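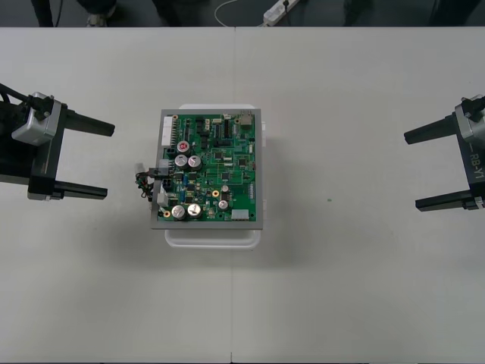 Nidow Sectional Work Table, Series 200

Home / Workshop furniture / Tables and benches / Sectional tables

The Series 200 is a sectional work table for light assembly, inspection, packing and sorting. Top panels are supplied separately from the base and are joined on site. A table can be extended, shortened or split into two stations without replacing the base rails. Panels from earlier Nidow sectional tables do not fit this series. The hole spacing is different.

Top panels

Panels have a 25 mm core with a smooth matte surface on both faces. The edges are sealed at the factory. Either face may be used as the work surface, and a worn panel can be turned over once before it needs replacing. Standard color is off-white. Light gray is available to order with a longer lead time.

Adjacent panels meet in a butt joint with two alignment pins and three draw bolts underneath. With the bolts tightened in the order given in the fitting sheet, the height step across the joint is 0.2 mm or less. The joint is not liquid-tight. Where liquids are handled, fit the Oten joint strip, which is pressed into the groove before the bolts are tightened. The strip cannot be added afterward without loosening the panels.

Do not cut panels to length. Cutting removes the sealed edge and the end pin holes.

Base

The base is made of welded steel end frames and two bolted rails. Finish is powder coat, mid gray. Each leg has a leveling foot with 40 mm of travel. Feet should be adjusted with the panels fitted but the draw bolts loose. If the floor slopes more than the feet can take up, use the tall foot set.

Motov locking casters can be fitted in place of the feet. They raise the work surface by 103 mm. The rated load is lower on casters; see the table below.

Specifications

Panel width: 900 mm
Panel depth: 800 mm
Panel thickness: 25 mm
Panels per base: 2
Work surface height, on feet: 740 to 780 mm
Work surface height, on casters: 843 mm
Rated load, on feet, evenly spread: 200 kg
Rated load, on casters, evenly spread: 120 kg
Maximum point load, center of panel: 62 kg
Maximum point load, within 100 mm of joint: 35 kg
Surface temperature limit, continuous: 80 °C
Weight, base and two panels: 71 kg

Static control

The standard surface is not dissipative and should not be used as the only protection for static-sensitive parts. A dissipative panel is listed under part number 548-D. It has a grounding stud on the underside at the rear left corner. Each panel needs its own ground lead. The draw bolts do not provide a reliable connection between panels.

Dissipative and standard panels can be mixed on one base.

Cleaning

Use a damp cloth and a mild, neutral cleaner. Isopropyl alcohol is acceptable for spot cleaning on standard panels. Acetone, chlorine cleaners and scouring pads will mark the surface. On dissipative panels use only a cleaner made for that purpose, as ordinary polish leaves an insulating film.

Check draw bolts after the first month and then once a year. Tightening torque is 8 Nm.

Accessories

548-J Oten joint strip, 800 mm, black
548-C Motov locking casters, set of four
548-F Tall leveling feet, set of four
548-R Rear edge stop, 900 mm
548-S Kjærgaard lower shelf, steel, for two-panel base
548-G Ground lead, 3 m, with ring terminal

The lower shelf reduces knee room to 410 mm and is not recommended for seated work. It cannot be used together with the rear cable tray from the Series 100.

Ordering and delivery

Base and panels ship as separate cartons on one pallet. Check panel corners before signing for the delivery. Hardware, pins and the fitting sheet are in the base carton. A 13 mm wrench and a 6 mm hex key are needed and are not included. Two people are needed to place the panels.

Standard items leave the warehouse in five working days. Light gray and dissipative panels take four weeks. Opened dissipative panels cannot be returned.

Related products: Series 200 corner unit, Series 200 single-panel base, Kjærgaard drawer unit, anti-fatigue floor mat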